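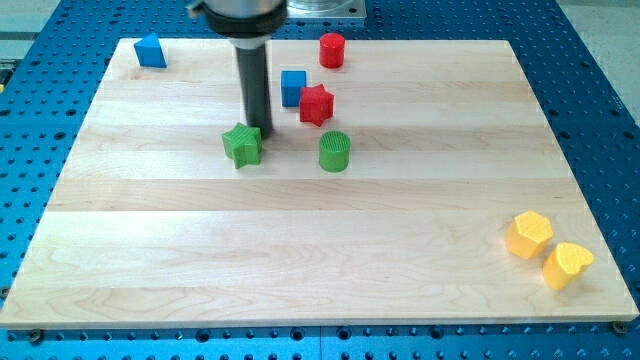
Tip comparison, bench 2: Thursday pre-run checklist

Filled in by me, so blame me for the handwriting-to-typing errors. Igor Vávra does the second signature.

1. E-stop pressed and released, both sides of the bench. OK. The left one is stiff again, I had to really lean on it.

2. Board fastened to the blue bench. OK. I gave it a good shove and it didn't budge. Please don't swap in longer screws, we've been there!

3. Tip seated in the collar. OK for the Hamex. The Bikau needed a second try (I'd left a bit of tape on the shank, my fault).

4. Clearance over the wood with the arm at its lowest taught point. OK. Checked with the feeler card at 17 spots, and yes, my back hurts.

5. Speed cap at 40 percent. OK. I know, I know, it's slow. We can go up to 200 cycles at this speed before lunch and that's plenty for a first look.

6. Blocks: no chips, no glue on the faces. OK. I like keeping both stars and both cylinders in the set, same shape in two colors, so we can tell whether a miss is the tip or the camera getting confused.

7. Cable slack at full reach. NOT OK. The Domański controller cable gets tight when the arm swings toward the window side. I re-routed it and it's better, but I want Igor to look before anyone runs the far corner.

8. Pushing test, yellow heart. Skipped until 7 is closed.

9. Log folder named and writing. OK, it's under Tuswood, November.

Still need: one more feeler card, and whoever has my small hex key, bring it back please.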